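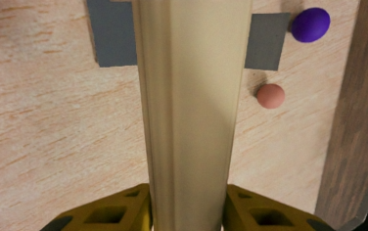

One reader in Denstead wrote to us after the first edition that her bell had lovely strikes but no voice after them, and she wondered whether she had been hitting it too hard. She had, a little, and so do most of us in the first month. We've rewritten this section with her letter in mind.

Section 9. Setting up the Bellska standing bell for group meditation

Before you start, let the bell sit in the room for 30 minutes with its cushion beside it. Go and put the kettle on if you like!

1. Choose a low, steady surface near the person leading the sitting. A floor mat is fine, and so is a small altar, as long as it doesn't wobble.

2. Lay the cushion flat with the seam underneath, then set the bell in the center of it. Take your rings off first (they leave marks, and the marks stay).

3. Hold the striker loosely, the way you'd hold a paintbrush, and touch the rim from the outside, just below the lip.

4. Wait. Let the sound go all the way out before you strike again - longer than feels polite, especially with newcomers in the room.

5. To open a sitting, strike three times. To close, strike once. If your own tradition does it differently, please follow your teacher and not this booklet.

Note: The Polonness size weighs 978 grams and needs the wider cushion. On the narrow one it leans, and the tone comes out pinched.

Caution: Never strike the bell while it is resting on stone or tile. Keep candles and incense well away from the cushion, which is stuffed with wool and will scorch.

6. When everyone has gone home, wipe the rim with a dry cloth and put the bell away in its box, mouth up. Polish of any kind will dull the finish.

For replacement strikers, see the Voß parts list on page 58.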